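Mareike Ostermann read the figure out twice, because Kashindye had not looked up the first time.

"Seventy per cent," she said. "From hand-held demonstrations alone. No robot in the loop at all."

"Seventy per cent of what?"

"Attempts. Sticks into vases."

"Whose vases?"

She scrolled back through the Pundisent draft. The kettle clicked off and neither of them got up. 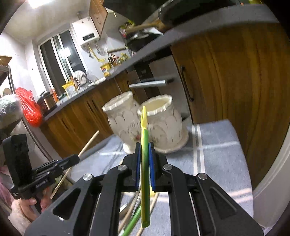
Does a policy learned from human hands carry over to an arm?

Some of it does, as long as the arm can reach where the hand reached.

Kashindye had written that line himself, five years ago in Zekevville, and he disliked hearing it quoted.

"They tested in 3 kitchens," Mareike said.

"And trained in?"

She was quiet for a bit. "The same ones."

"Then put that in the review." He went to pour the tea – it was nearly midnight – and came back with one cup. "Ask them for a fourth."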